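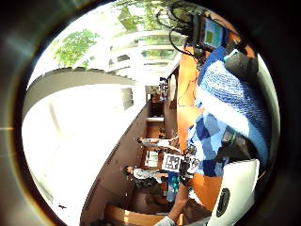

Calibration of a hand-held gripper camera should be treated as maintenance, with an interval and a log, and most shops still treat it as commissioning. The lens goes on, the marker card is captured once, the intrinsics are written to file and the file is never opened again. With a fisheye this is poor practice. The marker on its white card, held upright by a gloved hand near the bottom of the circle, occupies a small part of a very wide view, and the window bars and ceiling band show how strongly that view bends. A card presented only near one edge constrains the model near that edge and says little about the rest.

At Odach we ran two grippers on the Trako cell through the winter on their original files. By September one of them had a reprojection error of 3 pixels against an acceptance limit of 2. The mount screws had backed off. Retorquing took a few minutes; sorting the affected recordings took considerably longer, as the drift had no start date.

My objection is to the order of work set out in the Abera procedure, which places the marker check after the first recording. It belongs before, and again after any glove, strap or cable change, as these are the moments when the tool gets knocked. Lighting should be checked in the same step. A wall blown out by daylight costs contrast wherever the card passes in front of it, and auto exposure will hunt as the tool turns. Lock the exposure, draw the blinds if there are any, and present the card at 6 positions, including the periphery.

The usual reply, which I heard again over the Celik retrofit, is that the downstream fit absorbs small errors. It absorbs them into the trajectory, where they are harder to find. I would rather lose the time at the bench and have the value in the log beside the torque setting.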